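Packing the bag the night before

Armelle Lacroix has been repairing and reselling school backpacks in Ammont for nine years. Her shop, Markley, takes in almost 600 bags a year, most of them between August and November, and sends them back out with new zippers, patched corners and restitched straps. She also runs a short evening class for parents and children on how to pack one. We talked at the back of the shop, at the long table where she does her sewing.

She started with bags by accident. She had trained in upholstery and was working for a furniture maker named Iraklis Lambrakis when his daughter's bag came apart at the shoulder.

"He put it on my bench and asked if I could do anything with it," she said. "It took me 20 minutes. The strap had pulled out of the seam, and the seam was the only thing wrong. The rest of the bag had years left in it."

Word got around the school, and by the next fall she had a shelf of them. She left the furniture shop two years later.

Most of what she sees is damage from weight. A strap is usually sewn into the top seam and again at the bottom corner, and the bottom corner goes first. Parents tend to blame the fabric. Lacroix says the fabric is fine on all but the very cheapest bags, and that she looks at the thread and the number of times the seam has been stitched over.

"If I turn it inside out and there is one row of stitching at the strap, I tell them to bring it to me before school starts," she said. "I put in two more rows and a piece of webbing behind. It costs less than lunch."

Zippers are the second most common job. She replaces the slider first and only changes the whole zipper if teeth are missing. She keeps old sliders in jars, sorted by size, and has a drawer of salvaged buckles that customers are free to go through.

The packing class came later. Prodromos Petridis, who teaches third grade nearby, asked her to talk to his students because their books were coming back with bent covers. She brought six bags and let the children fill them however they liked.

"Every one of them put the books in last, on top of the sweater and the lunch," she said. "So the books slide down at an angle and the corners fold. And the bag sits away from your back."

Her method has changed little since then. The bag is emptied completely onto a flat surface. Books go in first, spines down, with the largest against the back panel. Anything soft goes in front of them. The front pocket is for small things, and money or a bus card goes in the same place every day.

She asks families to do it in the evening. Dionysis Athanasiadis, whose two sons took the class last winter, told me the change at his house was mainly about the time.

"We used to do it at 7:40 in the morning with everybody shouting," he said. "Now they tip it out after supper. Half of what comes out is paper I was supposed to sign."

Lacroix is less interested in the paper. She wants the bag empty so that someone looks at it. Crumbs work into zippers, she said, and a pen without a cap will ruin a lining in one afternoon. She also tells people to lay the bag on its side once it is empty and check the straps while nothing is pulling on them.

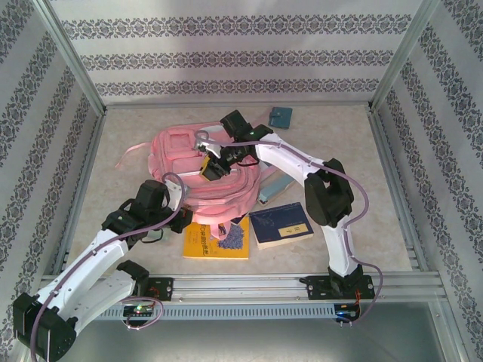
How often should a school bag be washed?

Twice a year is enough for most bags, by hand, in lukewarm water with a little dish soap. Lacroix hangs them upside down with every pocket open and leaves them for a full day. She does not put them in the dryer, and she advises against the washing machine for any bag with a stiff back panel.

She is firm about wallets, too. Children lose them most often, she said, when they are dropped loose into the main compartment and come out with a book. She sews a short loop of ribbon inside the front pocket for anyone who asks, and a wallet or a key can be clipped to that.

Her next project is a repair kit. Iason Christodoulou, who handles orders for the shop, has been putting together a small packet with a needle, heavy thread, a spare slider and a folded sheet of instructions. They plan to make 1,000 of them under the name Fadow, and several schools have already asked for a box.

"The instructions are the hard part," Lacroix said. "I know how to do it with my hands. Writing down where the needle goes is another job."

She had rewritten the section on straps that morning and was not happy with it. There were four bags waiting on the shelf behind her, and she wanted to get one of them done before she closed.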